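Section 4. Folding shirts on the bed

This section goes with the Hornotico drawer divider set. The leaflet in the box says a T-shirt can be folded in 2 moves. I have tried it and I don't believe it, so the steps below are slower and the shirts fit the slots.

Before you start

Use a made bed. A fitted sheet pulled tight at the corners does well enough, and small wrinkles in it won't matter. The folding board Zolska sells as an extra does the same job as a mattress and needs storing afterward.

1. Bring the shirts over one at a time. If one has been rolled or twisted in the basket, lay it on the sheet as it is and find the hem before you pull on anything.

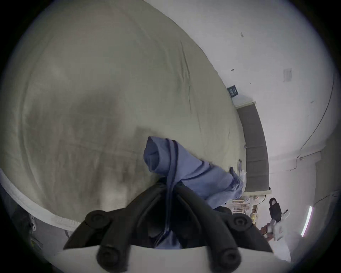

2. Pick the shirt up by the shoulders, one hand at each corner where the sleeve begins. Hold the top edge tight enough that the body hangs straight. The leaflet wants a "firm snap" at this point. I have never seen a snap take out a crease that hanging didn't.

Note: Thin knits sag between the hands. Move your grip in a little and leave it at that. 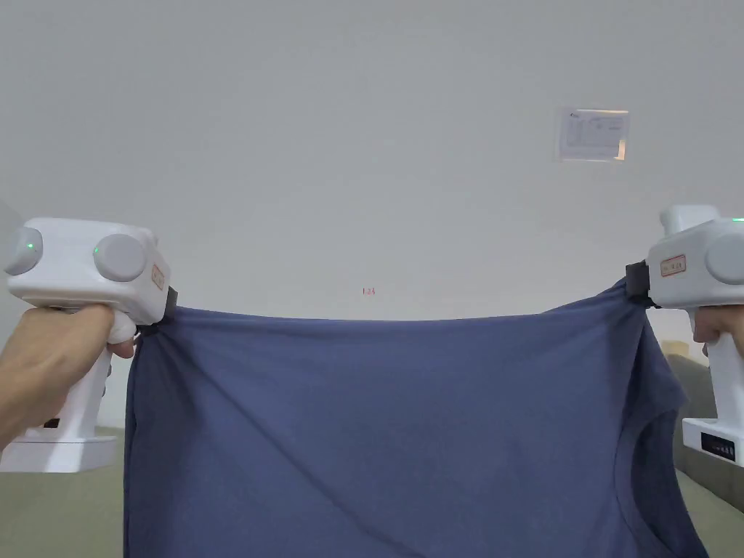

Hashemi: I skip the shoulders and pick mine up by the hem. Upside down, the weight of the collar pulls the body flat. Your way stretches the neck on anything old.

Fair, for old shirts. On newer ones I couldn't find any difference in the neck after a month of folding both ways, and the hem method leaves the sleeves hanging over your hands. Use whichever you like for step 2 and go on from there.

3. Lower the shirt onto the bed, hem first, and let the rest follow. Don't drop it. If it gathers into a mound at one end, pull that end outward before smoothing the middle. Smoothing first only pushes the bunch somewhere else.

Caution: Keep buttons, zippers and jewelry off the surface. A loose knit will catch on them.
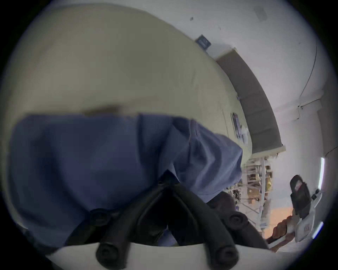
Isusus

My own measurements, for what they're worth. The Hornotico slot is supposed to take 15 shirts standing on edge. I got there with thin ones and had to force the last few, and after that the divider leaned. Treat the number on the box as a best case. The part number for a replacement divider is 819, which you may want.

4. Take hold of both sides of the shirt and draw them apart until the long diagonal creases open up. Check for a sleeve or a bit of collar standing up from the body and lay it flat. Look for edges tucked under, too, as they make a lump in the finished fold.

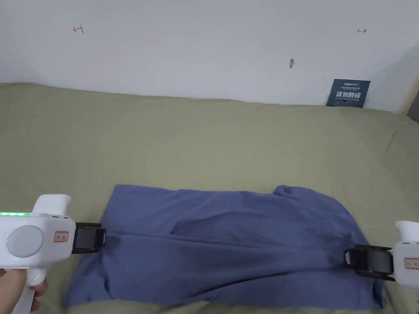 5. Fold one side in toward the center, then lay the sleeve back along the fold. Repeat on the other side. The leaflet shows the two sides meeting exactly in the middle, but a small overlap does no harm.

6. Fold the hem up to just below the collar, then fold in half again. Stand the shirt on its folded edge. If it falls over, it was folded too loosely, so open it and go back to step 5.

Note: I can't vouch for the claim that standing shirts save 50 percent of a drawer. Mine closed before and it closes now.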